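Wanted: people in Girkbridge who'll keep a water diary for me in February

Hello! If a yellow slip came through your letterbox and you've typed in the long address at the bottom of it, well done, I should have picked a shorter one. I'm looking for 200 households to write down what they do with water at home for four weeks, and so far I've got 113. That's more than I dared hope for by this point, but it does mean I'm still 87 kitchens short and I'd love one of them to be yours.

I'm Rainer Lammers. Some of you will know me from the allotments (end plot, too many courgettes) and a few of you from the years I worked on meters and mains before I went back to studying. The project is called Testimum and it's the big piece of work for my degree, so yes, I do have a personal interest in you saying yes.

What it's all for

There's plenty of information about how much water a house uses. You get it on your bill. What you don't get is anything about the life going on behind the figure: who runs the cold tap till it's properly cold before filling a glass, who washes up twice a day and who leaves it till there isn't a fork left, whose bath gets used by three children one after the other. I used to read meters for a living and I'd stand there with my torch wondering what on earth number 14 was up to. I never asked, obviously. Now I get to ask!

Girkbridge is a good place for it as well. We've got 761 homes, old terraces by the river and the newer houses up past the school, a mix of meters and no meters, and water hard enough to build with. My mother-in-law descales her kettle every Sunday and talks about it as though it were church.

What I'd be asking you to do

Keep a paper diary for four weeks. I'll drop it off and I'll pick it up again. It's a ring-bound thing with a page for each day, and each page has boxes for the kitchen, the bathroom, the washing and outside, plus a big empty space for whatever else you want to tell me. Most of the people who tried it out for me in the autumn spent five minutes on it in the evening. One lady filled both sides and stapled extra sheets in, and I was thrilled, but please don't feel you have to.

You don't need to measure anything. I mean it, put the jug away. "Filled the kettle twice, long shower, rinsed the dog" is a perfect entry. If you've got a meter and can get at it, I'd like a reading on the first day and another on the last, and if the lid's seized up or it's under a hedge then we'll do without.

I'd also like to come round once, near the end, for a chat of up to an hour. We sit wherever you like, I ask you about what you wrote, and you tell me why the garden tap is tied up with string. I'll record the sound if you're happy with that and take notes by hand if you aren't. No filming, and I won't go upstairs unless you offer to show me something.

Who can take part

Anybody who lives in Girkbridge and is over 18. You can rent, own, lodge, share, or be looking after your nan's house for a while. One diary per household, though if there are several of you then I'd much prefer you all scribble in it. Children's entries are very welcome, drawings included.

I'm especially short of people who live on their own, people who work nights, and anyone in the flats over the shops. So far I've got rather a lot of retired couples with greenhouses. I adore you all, but I can't write the whole thing about watering tomatoes (and it'll be February, so you won't even be doing that).

If you're going to be away for more than a week of the four, it's probably best to sit this one out. A weekend away is fine, just write "away" on the page.

What you get for it

A £20 voucher when I collect the diary. You can have it for Górecki, the hardware shop on the corner, or for the café at Clastia, and you can choose on the day. It isn't a fortune, I know. You'll also get a copy of the finished report if you want one, and there'll be soup and cake at Clastia in the spring for everyone who took part, where I'll talk for fifteen minutes at the very most and then shut up and let you eat.

If you stop halfway through you still get a tenner, and I won't ring you up to find out what went wrong.

Your privacy

Your name and address stay on one sheet of paper in a locked drawer, and the diary just has a code on the front. In anything I write you'll be "a couple in a terrace" or something along those lines. If there's a story so odd that the whole town would know it was you, I'll ask you first. You can pull out whenever you like until I hand the report in, and I'll shred your diary or give it back to you, whichever you'd like.

I'm not working for the water company. I've been asked that on nearly every doorstep so it's worth putting in writing: they aren't paying me, they don't see the diaries, and I couldn't get your bill changed in either direction even if I wanted to. If you've got a hosepipe arrangement with next door, your secret's safe.

A few things people have asked me

Do I have to write down the loo? There's a little tally box for flushes. Fill it in if you don't mind, leave it blank if you do. Half of my autumn lot left it blank.

My handwriting's dreadful. So's mine. If writing is hard going, you can leave me a voice message each evening and I'll type it up for you.

We're having the bathroom done. Even better! Please join, I'd love to know how you manage.

Can I do it on my phone? Not this time, sorry. I did try to make a version and it lost a week of my sister's entries, and she's only just forgiven me.

I'm worried I'll look wasteful. Please don't be. I'm a man who ran a bath last month, answered the door, and found it stone cold an hour later. I'm not marking anyone. 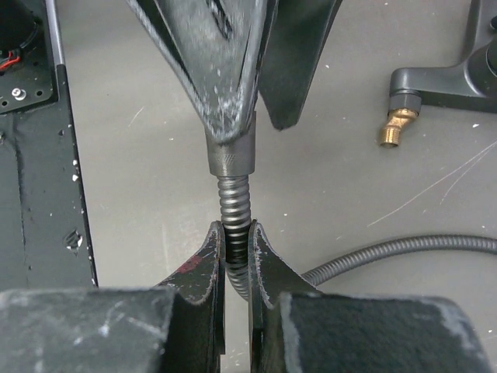
How to sign up

Post the tear-off bit of the yellow slip in the box by the till at Górecki, or leave your name and number with them if you've lost the slip. Or come and find me at Clastia, where I'm at the table nearest the radiator most mornings from half past nine until they want it back for lunches. I'll need to hear from you before the end of January so I've time to get the diaries round to everybody.

Put down a phone number if you can, and tell me if there's a time of day I shouldn't knock. I've already woken one baby and I felt terrible.

Thank you for reading all this!

Rainer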